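# Haroston work table, white top: review after ten months

Bought in September to replace a bench with a varnished top that had gone sticky. The Haroston is sold flat in one carton with the legs, a bag of bolts and a hex key. Assembly took 40 minutes alone. The instructions are drawings only and adequate, except that the leg brackets are handed and the drawing does not show which is which. Check the bolt holes before tightening anything.

**Stability.** All four feet adjust. On a concrete floor with a slight fall towards the door I needed most of the travel on one of them. Once levelled, the table does not rock. There is a little sideways movement if you lean on a short end, and a cross brace would cure it. Haroston does not sell one.

**Surface.** The finish is smooth with a low sheen. It reflects enough light to make small dark parts easy to find and does not glare under a ceiling lamp. Pencil comes off with a damp cloth. Ballpoint needs spirit. Rubber and some metals leave grey streaks, and these are the main nuisance. Most lift with a melamine sponge, but I would use it sparingly, as it dulls the sheen if you keep at one spot.

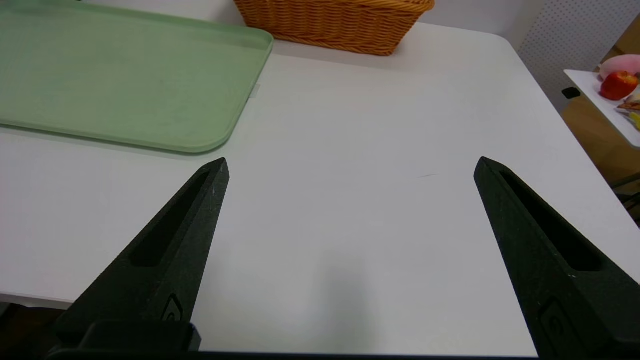
*White top with the green tray at the far left. Faint grey streak on the table surface, right of centre.*

**Use with a tray.** I keep a pale green plastic tray on the table for anything likely to roll. The raised rim does the job and the rounded corners are easy to wipe out. The tray slides on this top more than it did on varnish, so a strip of tape or a thin rubber mat underneath is worth having. Smudges show on the tray as readily as they do on the table.

**Edges.** The front edge is square and slightly hard on the forearms over a long session. Velimir Ivanov, who has the same table in Felham, fitted a foam strip to his and recommends it. I have not bothered.

**Load.** The leaflet gives a limit of 158 kg, evenly spread. I have not tested this. A bench vice at one end caused no sag that I could find with a straight edge.

**Against the Rullico.** The Rullico table is heavier and stiffer, and its top is a mid grey that hides marks. It also hides small screws. For sorting and assembly I prefer the white.

Recommended for light work. For hammering or sawing, buy something else.

6 Jul 2017, Traian Manole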